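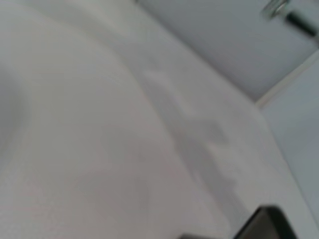
Linen service to change at Adcombe as residence moves to in-house folding

Residents at Adcombe will see a change in the way their sheets and towels reach them from February, when the residence ends its outside finishing contract and brings the folding and sorting of clean linen under its own roof. Washing will continue to be done by Van Acker, which has supplied the residence for many years.

Elmarie Coetzee, head of household services, said the decision followed a review of the linen budget and a series of complaints from the upper floors about mismatched sets.

"We were receiving clean linen that had been folded to suit a delivery cage," Ms. Coetzee said. "Our closets are shallow. Staff were opening every sheet and folding it a second time before it could go on a shelf, and we were paying for the first fold as well."

The residence holds 1,597 pieces of flat linen, a figure established during the review. Ms. Coetzee described the count as overdue. The previous inventory listed only sheets and pillowcases, and left out draw sheets, bath mats and the table linen used in the dining room.

The work will be done in the former sewing room on the ground floor, which has been repainted and fitted with long tables. Ilze Avotiņš, who supervised the fitting out, said the height of the tables had been the subject of more discussion than anything else in the project.

"A table that is right for ironing is too low for folding a double sheet," she said. "You end up bending over the middle of it forty times a morning. We raised them, tried them for a week and raised them again."

Ms. Avotiņš has also written the folding guide that new staff will follow. It asks that a flat sheet be laid out fully and smoothed from the center before the first fold is made, with the hem at the left hand. Fitted sheets are to be folded with the corners tucked into one another, then squared on the table. Pillowcases are folded in three lengthwise and stacked with the open end to the back.

Asked whether such detail was necessary, she said that the guide had begun as a single page and had grown as questions came in. "People fold the way they were taught at home, and they are quite attached to it. I am too. My own way did not go into the guide in the end, as it leaves the label showing."

Labels have been a particular concern. Each of the 61 bedrooms will now have linen marked with the bed size and the floor, using a woven tag supplied by Jesavus. The tag is sewn into the bottom hem, where it can be read on the shelf without disturbing the stack. Earlier tags were ironed on, and many had come away in the wash.

Mārtiņš Luik, who manages deliveries, said the change would shorten the route that clean linen takes through the building. At present, cages are unloaded at the Wondatgate entrance and wheeled past the dining room, often while breakfast is being served. In future they will go directly to the sewing room by the side corridor. Collections of used linen will remain at 7 a.m., and residents do not need to alter their arrangements.

"The corridor is narrow and there is one door that has to be held," Mr. Luik said. "I have asked for a catch to be fitted. Apart from that, I would have been happy to do this years ago."

Some residents have asked whether they may continue to use their own bedding. Ms. Coetzee confirmed that they may. Personal items should carry the resident's name and be placed in the blue bag, separate from the residence's linen. Wool blankets and quilts will still be sent out for cleaning, and should be handed to a member of staff – they should not be left in the bag.

Firouzeh Fallahi, who has lived on the second floor for 3 years and sits on the residents' panel, said she welcomed the new tags but would be watching the supply of spare pillowcases. "There were weeks last winter when you had to ask twice," she said. "I was told that they existed. I would like to see them in the closet."

Ms. Coetzee said that 2 spare sets would be kept for every bed, and that the closets on each floor would be checked every Friday by the household team. Any shortage will be made up from the sewing room the same afternoon.

Damaged sheets will be set aside during folding. Those with small tears will be mended, and those past repair will be cut down for cleaning cloths. Holger Skjelbred, who handles purchasing for the residence, said that replacements would be bought in plain white only, so that old and new pieces could be used together.

Questions about the linen service may be left at the front desk.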